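Home > Ask the Neighbours > Storage & Tidying

Sorting small stuff into coloured bins: does it stick?

Asked by wattlebird_207 on August 9, 2007

Hi all, long time reader, first question. We've just moved the craft gear and the odds and ends out of the spare room and onto one long table against the wall, and I want to set up some open bins so that things get put away instead of migrating to the couch. My sister swears by one colour per type of thing. My husband reckons we'll all ignore the colours inside a week and I should just buy a heap of the same cheap grey ones.

I've got a red one already (from a garage sale, ribbed sides, not very deep) and I'm happy to buy more. What I can't work out is whether tall things are OK in shallow bins. Half of what I own is bottles, tubes and glue, and they fall over the second anyone bumps the table. Labels as well or is the colour enough? Kids are five and eight if that matters.

3 answers

Answer from Teodor Hellström (best answer, chosen by asker)

Colours work in our house, but only since we cut it down to three. We started with seven and even I couldn't remember what orange was for. Now it's blue, red and white in a row along the back of the table and they never swap places. I think the order does as much as the colour, to be fair. My youngest goes for "the middle one" without looking.

Tall things in shallow bins are fine! I prefer it, you can grab them by the top without fishing around. The trick is to stand them up close together at one end, and if they still topple, put a strip of that rubbery drawer liner in the bottom. A roll cost me next to nothing and I've done every bin plus the cutlery drawer.

I went with the Skedolix trays in May. The Gotberg ones are a nicer colour but the ends bow out when you carry them full. Leave a hand's width between bins too, or you end up lifting two at once.
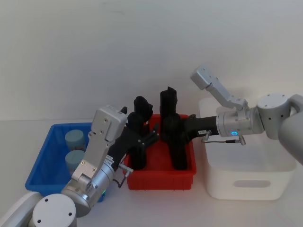

Blue, red and white in a row, with the tall things standing up in the red one.

I don't bother with labels on the coloured ones. The white one has a bit of masking tape on the back saying "everything else", which tells you how well I'm doing with that one.

Answer from pegs_and_pantry

Agree with Teodor on three, would go for two if your kids are anything like mine. I'd add labels though, a picture for the little one and a word for the big one. Wallin do a sheet of 30 stickers but they go furry at the corners, so put clear tape over the top.

Also check the table is level before you blame the bins. Ours had a lean on it and the glue went over every single time. Folded cardboard under one leg, fixed.

Answer from bluegum61

just get shoeboxes

Comment from wattlebird_207: Thanks everyone, three it is. Going to look for a blue and a white on Saturday. Does anyone know if the Rullelach lids fit the Skedolix trays or do they only fit their own?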